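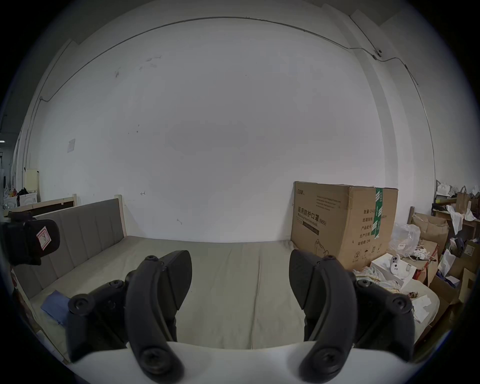 Holmgren Technical Publications

Section 4. Fitting the cover sheet and dressing the bed

This section applies to the Pomley bed frame with upholstered headboard, supplied with the Wisura fabric-covered mattress. Frame assembly is dealt with in Section 2 and must be complete before you start. If the mattress has been delivered rolled, leave it flat until all four corners have risen fully. See the leaflet packed with the mattress for the time required.

4.1 Before you start

1. Check that the mattress lies square on the slats. The seam down the centre of the top face runs lengthwise, from the head end to the foot end. If the seam runs across the bed, the mattress has been laid the wrong way round.

2. Push the mattress up to the headboard until it touches the padded panels along its full width. Do not force it. A mattress that is pressed hard against the headboard will lift at the foot end.

3. Run a hand along the channels in the headboard fabric and remove any packing dust. Use a soft brush attachment on the lowest suction setting and work from the top of each channel to the bottom.

4. Wipe the wooden frame with a dry cloth. The light finish marks easily if wiped with anything abrasive.

Note: Faint creases in the mattress fabric are normal after transport and do not affect the fit of the sheet.

CAUTION: Remove rings and watches before working close to the headboard. Pulled threads in the upholstery are not covered by the guarantee.

4.2 Fitting the sheet

The Lullex sheet is supplied in olive green, beige and white. All colours are fitted in the same way. Wash the sheet once before first use, following the care label, and wash olive green separately.

1. Find the care label. It is sewn into one of the two corners that go at the foot end.

2. Start at the head end, on the side nearest the wall. Lift the corner of the mattress with one hand and pull the sheet corner down over it with the other.

3. Fit the second head-end corner.

4. Pull the sheet towards the foot end and fit the remaining corners, the far one first.

5. Tuck the elastic edge under the mattress on both long sides. The elastic must lie flat against the slats, with no part of it caught between the mattress and the wooden frame.

6. Smooth the top from the centre outwards with the flat of the hand.
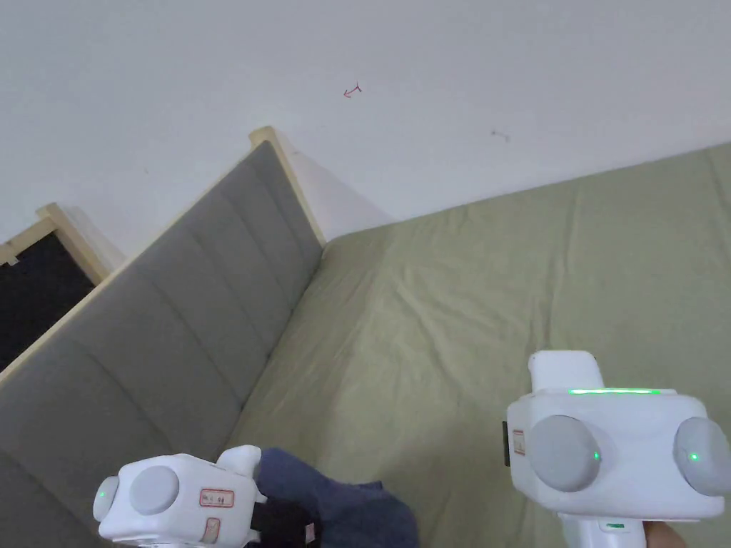 Soft diagonal creases after step 6 mean that one corner is carrying more cloth than the corner opposite. Lift the looser corner, draw the surplus under the mattress and smooth again. It is not necessary to remove the whole sheet.

Note: Do not iron the sheet in place on the mattress.

4.3 Loose cloths and throws

1. Shake the cloth out, away from the bed.

2. Fold it in half lengthwise, then in half again. Press the folds down by hand.

3. Lay it flat on the sheet with the folded edge facing the foot end.

CAUTION: Dark blue and black textiles can transfer colour to the mattress fabric when new. Do not leave them in direct contact with an uncovered mattress overnight. Colour transfer cannot be removed by spot cleaning.

4.4 Clearances

Where two frames stand in the same room, leave at least 300 mm between them so that the sheet can be tucked from either side. Do not hang bags or heavy clothing from the headboard posts.

4.5 Refitting and spare parts

Turn the mattress head to foot every 2 months for the first year. Tighten the headboard bolts at the same time, using the key supplied.

Replacement slat holder: part 131
Replacement headboard bolt set: part 514

Quote the part number and the colour of the frame when ordering.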